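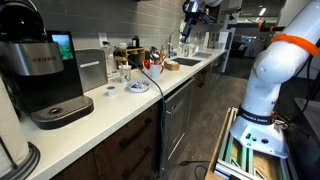
3 min read

In September I walked again to the small chapel above Costigan, where the old wall painting is under repair. The path has 147 steps and I am not young, so I arrived late, with the door already half closed.

Lachlan Faulkner, the restorer, let me in for 12 minutes. He was working on the hem of a blue robe – only the hem, for the whole month. In the parish book at Dostevell it is written that the saint is Barbara, but he thinks it is Catherine, for he found the edge of a wheel under the later plaster. I could see a curved brown line. I would like to believe him.

The old people in my street still say Barbara, and they will light candles to Barbara in December. I asked him if this troubles him. He said no, and went back to his little brush.

Next time I want to see the church in Drarnine, which has a painting by the same workshop. The bus goes at 4 in the afternoon and I must ask how one comes back.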